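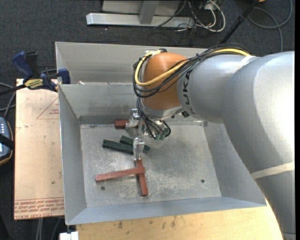 KUKA arm over the bin, red and green blocks on the bin floor.

Bin Clearing Methods: Discussion of the Rosa Report
Board: Grasp Planning and Evaluation
Sorted by: oldest first

rdagdag
Moderator

The Rosa project has released its June report to members of this board, and comments are invited in this thread. For those who have not yet read it, the report compares two ways of choosing the next block to lift from a bin of mixed blocks. The first method, called "top-first" in the report, always selects the block with the highest visible surface. The second, called "free-end," selects the block with the longest stretch of exposed edge at one end, whatever its height.

The main result is that free-end selection left fewer blocks stranded. Over 23 fills of the bin, top-first ended with at least one block that could not be lifted in 12 of them. Free-end did so in 3. The arm, the gripper and the motion planner were the same under both methods.

Please keep comments to the method and the result. Requests for the planner code should go to the project directly.

Rhea Dagdag
For the Rosa project

pastard_lab

Thank you for making the report available. Our group at Pastard has read it with interest and has one serious reservation.

The two methods were not given the same starting layouts. According to section 4, the bin was refilled by hand before every run and the layouts were "comparable in difficulty." No measure of difficulty is given. When two bars lie crossed, with the end of one resting on the other, the order of removal matters a great deal. When all of the bars lie flat and apart, it hardly matters at all. A handful of easy fills on one side could account for much of the gap.

We would ask that the layouts be recorded and repeated for both methods before the result is cited.

stasiv_automation

We do not fully agree with the comment above. Repeating a layout exactly is harder than it sounds. At Stasiv we spent most of a spring trying to place parts from a printed template, and small errors in placement changed which grasp the planner preferred. We ended up with layouts that matched on paper and behaved differently under the gripper.

Random refills are acceptable if there are enough of them. Whether 23 is enough is a fair question, and I would have liked to see more. The direction of the result is consistent with our own experience using long parts.

My question for Ms. Dagdag concerns the side walls. Does the free-end score take into account how close the exposed end is to a wall? An end can be in full view of the camera and still leave no room for a finger.

rdagdag
Moderator

To pastard_lab: the reservation is noted and is a reasonable one. Overhead scans were saved for every fill, and we will add a crossing count for each to the appendix. We did not select layouts, but I accept that the phrase "comparable in difficulty" should not have been used without a measure behind it. It will be removed.

To stasiv_automation: yes. Any end nearer to a wall than one finger width is scored as zero. The rule is in the appendix, under "Clearance," and I agree that it belongs in the main text. The inner wall at the rear of the bin is treated in the same way as the outer walls.

zarisbridge_eng

A point on perception. The blocks in this work are red and dark green against dull gray sheet metal. Segmenting red from gray is easy. Dark green is less so, particularly where the floor is scratched or the light is uneven. If the camera finds the ends of red blocks more reliably, the free-end method will tend to pick red blocks first, and the report would be measuring color contrast along with the selection rule.

Was the order of picks broken down by color?

rdagdag
Moderator

It was not, and it should have been. The pick logs include color, so the table can be produced without further runs. I will post it in this thread once it has been checked.

pastard_lab

We support the request from zarisbridge_eng. We would also like failed picks separated into 2 groups: those in which the fingers closed on nothing, and those in which a block was gripped and then lost. The report combines them. They have different causes, and only the first group says much about selection.

With respect to stasiv_automation, difficulty in repeating a layout is a reason to report the error in placement. It does not excuse leaving the comparison out. Even a small set of matched layouts, placed as closely as practical, would carry more weight with our reviewers than a larger set of random ones.

stasiv_automation

We will have to differ on that. A small matched set tells the reader how the methods perform on those few layouts and very little about the next one. I would have no objection to seeing both kinds of test in the revised report, provided they are kept in separate tables.

For the record, our group intends to try the free-end rule on our own cell with the clearance rule switched off, to see how much of the gain depends on it.

rdagdag
Moderator

Please send those figures when they are available, including the finger width used. The revised appendix will carry the crossing counts, the color table and the split of failed picks. Matched layouts will require bench time that has not yet been approved.

The thread remains open for comments on section 5.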